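How to Make a Wedding Guest Advice Book (and Get People to Fill It In!)

Posted March 4, 2022

I've been asked so many times about the book we had at our reception in Flusdale that I'm finally writing the whole thing up. It's one of my favourite things in our house. We read it on our first anniversary, we read bits of it when one of us is grumpy, and I still find lines I'd missed. If you like making things and you like stories, please make one of these. It takes a couple of evenings and a bit of glue.

The idea is simple. A normal guest book gets you a page of signatures and "Congratulations!" over and over. An advice book asks each guest one question on a card, and the cards go into an album afterwards. You end up with recipes, rude jokes, marriage tips from people who've been at it for 40 years, and a drawing of a horse from somebody's six-year-old.

What you'll need

Plain postcards or card cut to postcard size
A post-bound album with blank pages (ours was the Laur, in dark green)
Photo corners, or a glue stick that says acid-free
Pens. More pens than that.
A box with a slot in the lid
A small sign

Step 1: Work out how many cards

You want one card for every adult, one for every child who can hold a crayon, and a good pile of spares. We had 104 guests and I was very glad of the spare ones, as people spoil cards, write two, or put a drink down on them. Don't assume couples will share. Lots of them wanted to answer separately, and comparing the two answers later is half the fun!

Step 2: Write your questions

I'd go for a mix of 3 questions, shuffled through the pile so that neighbours at a table get different ones. Ours were:

What's the best small thing you've ever done for someone you love?
What should we cook when we've had an awful day?
Tell us something about one of us that the other might not know.

The last one got the longest answers by miles. The first one made me cry on the sofa in February, five months after the wedding. Avoid "What is your advice for a happy marriage?" on its own – people freeze, and then they write "never go to bed angry" (we have eleven of those anyway).

Print the question small, at the top, and leave everything underneath blank. I put lines on my first test batch and they made it look like a form from the dentist.

Step 3: Choose your card and pens together

Test this before you buy the lot. Glossy card looks smart but gel pen smears on it, and left-handed guests will suffer. Matt card of a decent weight with ordinary fineliners worked beautifully for us. I used the uncoated cream from Flasine and it took fineliner, biro and wax crayon without complaint.

Stick to dark ink. Gold pen is lovely on the day and very hard to read in the evening by lamplight.

Step 4: Set up the table

Put it where people will pass it anyway. Near the bar is good, next to the speakers is hopeless. You want a flat surface at a height people can write on, a couple of chairs for older relatives, and enough light after sunset. A little lamp is worth bringing from home.

Keep the sign short. Ours said "Take a card, tell us something, post it in the box." I'd written a much longer one with a poem on it and I'm so pleased I left it in the car.

If children are coming, give them their own corner close by, with blank cards and crayons and something to play with while the grown-ups write. Parents stay at the table for longer when the little ones are happy, and you'll get far better cards out of them.
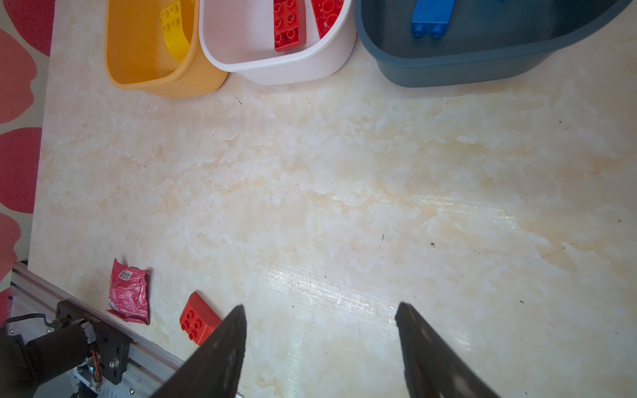 Chunky bricks, red and yellow, with bins to sort them into.

Step 5: Get the first few people going

An empty box puts people off. Ask two or three friends beforehand to write theirs early and to be seen doing it. Then have whoever is introducing the speeches mention it, once before the meal and once after the cake. The second mention was the one that did it for us – there was a proper queue!

If some of your guests can't travel, post them a card with a stamped envelope a few weeks ahead. We did this for the Brinow side of the family, and one envelope came back with four extra sheets of writing folded up inside. Those sheets have their own pocket at the back of the album.

Step 6: Empty the box safely

Choose one sober person to take the box home. Tell them which box it is. Ours nearly went off with the hired glassware.

When you get it back, lay all the cards out flat overnight before you stack them. Some will have a splash of something on them, and they stick together if you leave them.

Step 7: Scan everything first

Do this before any glue comes out. I scanned both sides of every card, as people do carry on over the back, and saved the lot in two places. Between the cards and the photographs from the day I had 1,624 files, so name your folders sensibly from the start. "Cards front" and "Cards back" is enough.

Step 8: Put the album together

Lay the cards out on the floor before fixing anything. I tried sorting by family, then by table, and in the end I went by mood: funny ones up front, recipes in the middle, the long tender ones towards the back. Two to a page looks best. Give a really good one a page to itself.

Use photo corners for any card with writing on both sides so you can slip it out and turn it over. Glue is fine for the rest. Use a thin line near the edges and press the page under a heavy book for an hour.

Leave a few blank pages at the end. We've been adding to ours since – anniversary cards, a menu, a note my mum left on the fridge – and I've just ordered more refill pages.

A few quick answers

Can you do this without an album? Yes, a nice tin with dividers works well, and it's easier to pass round a table.

How long should you wait to read them? We lasted until breakfast.

Does it work for an engagement party or a big anniversary? Yes! Change the questions and make a smaller pile.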